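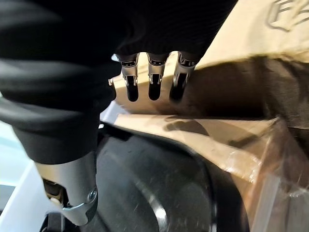 The Kenunholm Wool Blanket

$174
69 x 100 inches, 100% wool, woven
Colors: Oat, Moss, Ink Blue

Share 2

I've been selling blankets at Bralarach for long enough that my family has banned the word "blanket" at dinner, and the Kenunholm is still the one I take home. It lives on our couch in the winter and on the foot of the bed the rest of the year, and the dog has his own opinion about which end belongs to him. If you want the short version: it's a big, heavy, slightly scratchy-at-first wool blanket that gets softer every year, and I think it's the best thing we carry.

The long version is below, because people email me the same questions and I do love answering them, but my typing is slow!

What it's like to live with

It's warm in that steady wool way. You don't get the blast of heat and then the sweaty wake-up that I always got from the fleece throws we had when the kids were little. You pull it up, you forget it's there, and then it's morning. On cold nights I put it over a cotton sheet and a thin quilt and that's me done until spring.

It has weight to it. If you like to feel tucked in, you'll be happy. If you like something floaty that you can kick off with one foot, have a look at the Nseir throw instead — that one is a much looser weave and half my customers use it on the porch in April.

Now, the scratch. A new Kenunholm has a bit of a bite, mostly along the folded edge where it meets your chin. Mine took one winter to settle down. My sister's took longer, but she keeps hers in a cedar chest most of the year and only brings it out for guests (I keep telling her to use the thing!). If you know wool bothers your skin, please put a sheet between you and it, or fold the top of your sheet down over the edge like my grandmother did.

Size

69 inches wide and 100 inches long. That covers a twin with plenty hanging down, fits nicely on top of a full, and on a queen it will cover the mattress but won't hang down the sides the way a bedspread does. For a king I'd say no, unless you want it folded across the foot.

The extra length is the part I'd fight for. I'm tall, and I spent years picking between cold shoulders and cold feet. When we first talked to the people at Skeritov, who weave these for us, they had a shorter one already set up and would have been glad to keep making it. I asked for more length, then I asked again, and they were very patient with me.

The edges

The two long sides are plain woven edges. The two short ends are finished with a blanket stitch in matching wool yarn. We used to do a satin binding and I dropped it, partly for looks and partly because I got tired of seeing it fray long before the blanket did. If you have one of the older satin ones and the binding is going, write to me and I'll send you enough matching yarn to stitch the ends yourself. It's an evening's work and you can do it in front of the TV.

Colors

Oat is the creamy one, with flecks. It hides pale dog hair and shows coffee.

Moss is a green that leans brown. On some screens it comes up brighter than it really is, so if you're trying to match a rug, ask me for a snip of yarn first and I'll drop one in the mail.

Ink Blue is very dark, and in a dim room people take it for black. It can let go of a little color in its first wash, so keep it away from anything white that you care about.

We had a Rust for a while. I miss it too. The dye lots came out so different from each other that I couldn't sell two as a pair, and I gave up.

Washing it

Less than you think! Hang it outside on a dry, breezy day and it will freshen up by itself. I do that a few times a year and wash mine once, usually when the weather turns.

When you do wash it, use cold water, a wool soap, and the gentlest cycle you have, or the bathtub. Press the water out with towels and lay it flat, or drape it over two lines so that the weight is shared. Please don't put it in the dryer. I have seen a Kenunholm that went through a hot dryer and it would have made a lovely stiff coat for a pony.

Little spills come out with cool water and a cloth if you get to them quickly. For dried mud, let it dry all the way and then brush it off.

Pilling

Yes, it pills some in the first months, mainly where you rub against it. Go over it with a sweater comb, lightly, and stop when it looks tidy. A shaver works too but go easy near the stitched ends — I've clipped my own stitching more than once.

Storage

Clean it, make sure it's really dry, fold it loosely, and keep it in a cotton bag or an old pillowcase. Moths like wool that has been worn and put away dirty. I throw in cedar blocks and sand them a little when the smell fades. Skip the vacuum bags if you can, as the folds take forever to drop out.

Shipping and returns

We pack orders ourselves and most go out within two days. The blanket comes folded in a plain box with a care card and a length of mending yarn, which you should put somewhere you'll find it again (kitchen drawer, trust me).

If you don't like it, send it back unwashed within a month and I'll refund you. I do ask that it comes back without pet hair, though I understand that some pets move faster than their owners.

Gift orders: tell me in the notes box and I'll leave out the price slip. I'll write a card too if you give me the words. My handwriting is readable on a good day.

Stock

Oat and Moss are on the shelf now. Ink Blue is down to the last few and the next batch from Skeritov is due in April. You can order one ahead and I won't charge you until it ships.

Any other questions, use the contact form and you'll get me.

Khalil Awwad
Bralarach

Page updated December 27, 2021

69 comments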